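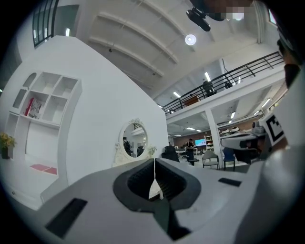
Filed under: Student Life

I finally handed in my hours form for the winter letter-writing drive, and I've been sitting here with a cold cup of tea trying to work out why I feel so flat about it. I think I miss it! Which is a ridiculous thing to say about a project that had me licking envelopes at half eleven at night in December, but there you go.

If you're new round here, I'm in my second year, studying politics with a bit of Spanish on the side (a shrinking bit, sorry to my Spanish tutor), and last autumn I joined the prisoners' rights group on campus. I'd walked past their table at the freshers' fair twice the year before. Both times I told myself I'd come back when I had more time, and then of course I had exactly the same amount of time in second year and went anyway.

The group is called Cruzado. It's small, it meets in a seminar room with terrible heating, and most of what we do is write letters. We write to governments, to embassies, to prison governors, and to the people inside when there's an address that will reach them. There's a bit of campaigning as well, stalls and film nights and so on, but the letters are the main thing and the winter drive is the big one.

We sent 433 letters this time. I know that because I was in charge of the spreadsheet (never volunteer for the spreadsheet) and I had to put in the country, the case and the postage for every single one. The year before I joined they managed a good deal fewer, so there was cake. Postage was the nightmare. I'd assumed we'd put stamps on things and drop them in a postbox, and then I found out what it costs to send that many letters overseas, and I went a bit quiet. We got a small grant from the Bostum fund, which covers student societies doing anything international, and the rest came from a quiz night where my team finished second to last.

What I hadn't expected was how hard the letters are to write. You'd think it would be easy to be polite to an official and firm at the same time, but my first draft sounded like I was complaining about a parcel. My second sounded like I was begging. One of the older members sat with me and crossed out nearly all of my adverbs, and it was so much better for it. Keep it short, give the person's full name, say what you're asking for, sign off. I've started writing my emails to the housing office the same way and I swear they answer faster.

The cards to prisoners are different again. You can't mention the case in some of them, and you can't be too cheerful either, and you don't want to write a whole page about your lovely Christmas plans. I wrote one about the foxes behind our halls. I wrote another about trying to make my gran's lentil soup and burning the bottom of it. I have no idea if they arrived. We had 11 replies from last year's batch, and one of them is pinned up in the seminar room, a little drawing of a bird with thank you written underneath. I look at it every single week.

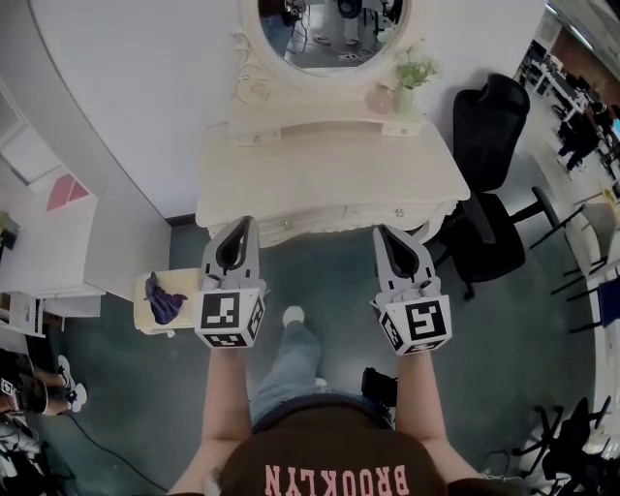
What I'm up to next

So this term I've applied for the placement at Truvanico, the legal advice charity in town. It's 12 weeks, one afternoon a week, mostly filing and answering the phone and sitting in on appointments if the client doesn't mind. I had the interview on 2023-01-26 and I talked much too fast, and then I knocked my bag over on the way out and a satsuma rolled under their radiator. If I get it I'll be thrilled, and if I don't I'll try again in the autumn.

I've also got an essay due on the right to a fair trial, 1,300 words that I've so far written the title of. The reading is brilliant though. I keep going off down side roads, reading old judgments when I should be making notes, and then it's dark and I haven't had lunch.

And we're planning a film night at the Zuretti, the little cinema by the canal, if they'll let us have the small screen for free. I'm meant to be ringing them. I hate ringing people. Perhaps I'll write them a letter.

If you're at uni and you've been walking past a table like ours, come and sit down for an hour. Bring a jumper (I wasn't joking about the heating) and a pen that works, as ours have all gone missing again.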